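Celunau Opens Practice Suturing Room With New Soft Tissue Pads

FOR RELEASE IN OCTOBER

Celunau, the surgical skills center, is opening a suturing practice room this month, and we are delighted to be able to say so at last. The room has been in planning since spring. It has 13 practice stations, a wall of drawers for needles and thread, a proper sink at each end, and a supply of soft tissue pads made for us by Amoah, the small workshop that has been making our teaching materials for the past six years.

The room is meant for one thing: closing a cut, again and again, until the hands know what they are doing. Trainees can book a station by the hour, morning or evening, and bring their own stitching plan or take one from the rack by the door. A teacher is on the floor during the day. In the evening the room is quieter, and people mostly get on with it.

A good deal of the work behind the opening went into the pads. Our old ones were firm and flat, and they forgave almost anything. You could drag a needle through at a poor angle and the hole looked fine. Trainees told us, quite fairly, that they felt ready after a month on the old pads and then felt like beginners again on anything softer. So we asked Amoah for a pad with a surface that curves, with some give under the needle, and with edges that will tear if you pull the thread toward you instead of along the line of the stitch. The first batch was too rubbery (we have a box of them holding doors open). The second was too soft and sagged on warm afternoons. The third is the one we are opening with, and we love it.

The new pads are pale, and they are used with a thin red dye for the blood. The dye was a small argument of its own. Some of our teachers wanted clean pads for the first weeks so that beginners could see every detail of the stitch. Others felt that a clean pad teaches you to rely on a view you will rarely have. We settled on clean pads for the first two sessions and dye from the third session on, and people can ask for it sooner.
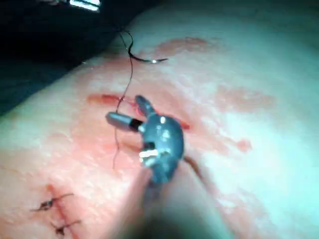

Thread is the other thing that surprises newcomers. It is easy to think of suturing as needle work, and the needle gets all the attention in the first lesson. Then the tail wraps around something, or slides across the cut you are trying to see, or gets caught under the tip of your instrument, and a simple stitch takes four minutes. Our new course gives a full session to thread alone. Trainees learn how much to leave free, where to lay the slack, and how to pull through smoothly without lifting the edges of the cut. There is no knot tying at all that day, which some people find maddening. It has been one of the best-liked sessions in our trial group all the same.

The full course runs for six weeks and goes in this order:

Week one: holding and turning the needle, single passes on a clean pad.
Week two: single stitches on a straight cut, still on a clean pad.
Week three: the dye comes in. Thread handling.
Week four: knots, with two instruments.
Week five: a running stitch along the full length of the cut.
Week six: a free week. Bring back whatever is bothering you.

The two-instrument lessons in week four are new to us. Passing a curved needle from one tip to the other is a skill of its own, and so is using one jaw to hold the thread steady while the other opens to receive it. We teach this on short cuts first. A short cut leaves very little room between the tips, and you learn quickly which hand is in the way. Longer cuts come later, and most people find them a relief.

We want to say something about light, too. The station lamps come from Brokis and hang on arms that swing well out past the table. In our old room there was one bright strip along the ceiling, and everybody spent the day working in their own shadow. The new lamps can be pulled low and to the side, and trainees are asked to set their own before they open a needle packet. It takes a minute. Instruments throw shadows of their own, of course, and part of learning is to notice when the next stitch is going to land in a dark patch and to change your approach before you get there.

The benches were built by Galivow, and they can be raised and lowered. We had no idea how much difference this would make! Tall trainees who used to leave with sore necks are now staying for a second hour. The tops are smooth and wipe clean, and each one has a shallow tray along the back for used needles, well away from the elbows.

Before opening, we ran a trial with 70 trainees, who came in groups across the summer and were generous with their opinions. They asked for more hooks for coats. They asked for a clock that can be seen from the back row, and for the teacher's demonstration to be slower. They also asked to keep a pad for longer. In the old room a pad was thrown out after a single session, and people never saw how their early stitches compared with their later ones. Under the new plan, each trainee keeps one pad for the whole of a week and works across it from one side to the other. By the end it is streaked and blotchy and full of small holes, and it makes a very good record of the week.

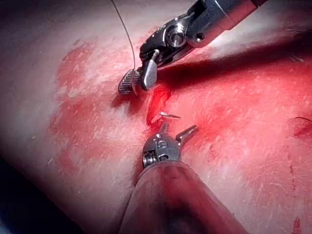
One trainee from the summer group wrote to us that the short cuts were the part she dreaded and the part she would now do twice, and asked whether the pads could be made with a cut that runs at a slant, as she had only ever practiced on ones that lay straight in front of her. The tips never seem to meet as comfortably at an angle, she said, and it would be better to find that out early.

We think that is a very good idea and have passed it on to Amoah. Slanted cuts should be ready for the second round of the course. Until then, turning the pad on the bench does much the same job, and our teachers will be suggesting it from week two.

Others in the trial group asked about practicing at home. We can't send instruments out, but pads and practice thread will be sold at the front desk at cost, in packs of six. The packs come with a printed sheet that shows the stitches from the first two weeks. Please store the pads flat and out of the sun, and rinse the dye off with cool water before putting them away. They stain a little. This does them no harm.

Booking for the new room is open now to everyone already enrolled at Celunau, and opens to outside trainees later in the month. You don't need to be on the course to book a station. If you only want a table, a lamp, a pad and an hour to work on your knots, you are very welcome, and there will be someone at the desk to set you up. First-time visitors should come 15 minutes early so that we can show you where things are and find a bench that suits your height.

On opening day the room will be open from 9 a.m. to 7 p.m., with short demonstrations through the morning and the stations free for anyone to try in the afternoon. Complete beginners can have a go at a single stitch with a teacher beside them. Wear sleeves that you can push up. The dye washes out of most things, though we wouldn't test that on a favorite shirt.

We are grateful to Amoah for three rounds of patient work on the pads, to Galivow for fitting the benches in a room where no two walls are quite square, and to everyone in the summer groups who filled in the comment cards, including the one who used both sides and then asked for another.

About Celunau

Celunau teaches hand skills in surgery to students, trainees and working staff who want to refresh what they know. It runs courses in suturing, knot tying and instrument handling throughout the year, along with open practice hours. Course dates and station bookings are available at the front desk or on the Celunau website.

Notes for editors

Visits to the room can be arranged on weekday mornings before the first session begins. Please contact the Celunau press desk in advance so that a teacher can be there to answer questions. Sample pads are available on request, with or without dye.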